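Why I still go and sit in the back of the Watine courthouse

I have a hobby my kids find mortifying. A couple of mornings a month I walk down Sebastian Street, go through the metal detector (take your keys out, it's touchy), and sit in the public gallery of the Magistrates Court until lunch. I'm not a lawyer. I've never been charged with anything worse than letting the rego lapse. I just like to know what goes on in there, and I've come to think more people should, especially now that they're talking about moving most of the list to Vustach.

In case you missed it, and you probably did, it got four paragraphs in the local paper: the plan is for Watine to keep a registry counter and a video link, and for everything contested to be heard over in Vustach from January. The building is old, the roof's bad, the cells don't meet the standard any more, and it costs money to bring a magistrate out here. I believe all of that. I've sat under the bucket. I still reckon it's a mistake and I want to have a go at saying why, because the submission form on the website gave me a box that holds 3000 characters and I ran out before I'd got to the bus.

So, the bus. There are two a day to Vustach. The first one gets in after court starts and the second one is useless to everybody. If you don't have a licence (and have a think about why a fair number of people on a Magistrates Court list might not have a licence at the moment) you're begging a lift off a cousin or you're not turning up. If you don't turn up there's a warrant. Then a police officer spends a morning picking up a bloke who was only ever going to get a fine for shouting outside the bottle shop, and someone writes that down as offending. I've watched this happen with people who live a ten minute walk from the building! Imagine it with a highway in the middle.

And it isn't only defendants. I think about witnesses a lot. One morning there was a woman who'd seen a car get broken into from her kitchen window, and she'd come down on her break, still in her work shirt, to say what she saw. She was in the box for less time than it takes to drink a coffee. The whole case hung on her. Would she have taken a full unpaid day to go to Vustach over somebody else's car? Maybe she would. I'm not sure I would, and I like court.

People tell me the video link fixes this. I've seen the video link. The system's called Dimusis and it was bought a few years back with a lot of fuss, and on a good day it's fine, you see a face on a screen and hear a voice and things tick along. On a bad day the face freezes with its mouth open while the prosecutor reads out something that person really needed to hear. I once saw a young fella get his bail conditions that way. The magistrate asked if he understood, the picture jumped, he said "yep", and we all moved on to the next matter. What did he understand? He had a curfew and an address he wasn't allowed to go near, and I'd put money on him having caught half of it. In the room, his lawyer would have leaned over and gone through it with him. I've seen that a hundred times, the leaning over. It's most of the job.
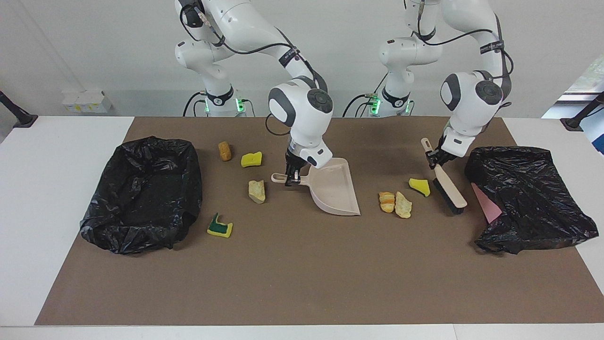 Dustpan and brush on the mat, black bags at either end.

Now the bit that gets me properly wound up, which is the public gallery. It's got four benches and it's nearly always empty except for family and me. When I first started going there was a reporter from the paper most mornings. She sat at the little side table with the wobbly leg, and she'd look up and nod. She left, and they didn't replace her, and now the court stories we get are whatever the police media unit sends through. You get the arrest. You almost never get the end.

Think about how that feels if you're the one arrested. Your name's gone round town, your auntie's seen it, it's been on the community page with all the usual geniuses underneath saying lock him up. Then four months later the charge is withdrawn because the CCTV shows somebody taller. I was in the room for one of those. The prosecutor stood up, said there was no evidence to offer, and it was done before the lad had worked out he could sit down. I looked in the paper that week and the week after and there wasn't a line. As far as most of Watine is concerned he did it.

I know what people say back to me, because my brother-in-law says it every time we have a barbecue. He says it's all a slap on the wrist in there anyway and who cares which town the slap gets handed out in. He has never been. I've offered to take him! I'd even buy him a pie. My feeling is that if he sat through one ordinary list he'd come out confused and tired and a good bit quieter, which is how I came out the first time. You hear the offence and you think, throw the book at him. Then you hear the rest of it, the job and the kids and the head injury and the last time it went wrong, and you hear the victim's statement too, and that swings you straight back the other way. I've gone from one side to the other and back in a single matter. I've disagreed with plenty of sentences, some too light, a couple that made me feel a bit sick for how heavy they were. But I've disagreed having heard the lot, and I don't reckon you can do that from a headline.

Money, then. The number going round is that shifting the list saves $4000 a sitting week. Fine, that's real money. Does it count the police driving people back and forth? Does it count the duty lawyer, who'll now spend half her day in a car? I asked at the information night and was told those sit in different budgets. Well, they're all my taxes. The roof has to be fixed whether there's a magistrate under it or not, so that's not a saving either, that's just a roof.

There was a petition at the newsagent's and I signed it, though I'm a bit of a sceptic about petitions. What I'd like, if anyone from the department is reading (hello!), is pretty modest. Keep two sitting weeks a month here. Keep anything with a civilian witness here. Use the screens for mentions and adjournments, where it's all dates and diaries and no one's liberty depends on whether the sound drops out. And if some of the heavier contested stuff really has to go to Vustach, put a bus on that gets there before ten. I'd take that. I'd grumble, but I'd take it.

I should be fair and say that not everybody who works in the building agrees with me. One of the security blokes told me he can't wait, the heating's shocking and he lives over that way. A lawyer I got chatting to out the front said the Vustach rooms have proper interview spaces, with doors, and that she's sick of taking instructions from a frightened client beside the drinks machine with the other side of the family three metres away. That's a good point and I haven't got a great answer to it, other than that you could put up a wall. Somebody must be able to put up a wall.

Anyway, submissions are open until the end of the month. They take them on paper at the counter, and on paper there's no limit, so mine's gone in at five pages. If you'd like to see what you're writing about first, court starts at half past nine. You don't have to book or give a reason. Take your hat off, turn your phone off, and give a bit of a nod to the bench when you come in and when you go out. I'm usually second row, left side, away from the bucket.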